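Building > Structures > Opinion

Retrofit the Anchors First

11 comments | 88 shares

Most money spent on wind resistance in existing houses goes to the roof covering. Owners replace shingles, add a better underlayment and stop there. I think the order is wrong. The covering is the part people can see from the street, but a roof leaves a house at its connections, and those should be paid for first.

Wind moving over a pitched roof produces uplift. That force has to travel from the sheathing into the rafters, from the rafters into the wall plate, down the studs and into the foundation. Engineers call this the load path. It is only as strong as its weakest joint, and in older houses that joint is usually two or three toenails driven at an angle through the rafter. They hold well against sideways movement and poorly against being pulled straight up.

The Gomon survey looked at 778 houses built before straps were required in the district. Only 88 had a metal connector at every rafter. Many of the rest had new roofs, and several owners had been told by their contractor that the house was now "storm rated." The phrase has no meaning without a stated wind speed and a checked connection.

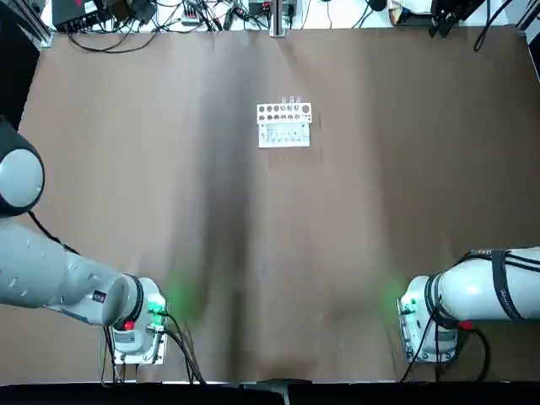 Cost is the usual objection. A strap is cheap and the labor is not, particularly where the eaves are boxed in. That argument holds for a house with a sound roof and finished soffits. It fails when the roof is already open. In Cimley, crews strip down to bare sheathing every April and cover it again without touching the plate joint. Adding straps at that stage took 11 hours on a Jindent frame house I inspected, most of it spent refitting trim.

The grant program in Jireš makes this worse. It pays for impact-rated covering and treats connectors as an optional extra — the applicant has to file a second form and wait for a second inspection. I would reverse it. No covering grant should be released until the inspector has seen the connectors, and the two visits should be combined.

Foundation anchors need the same treatment, though the work is slower and the access is often bad. Start with the bolts nearest the corners and check the washers for rust.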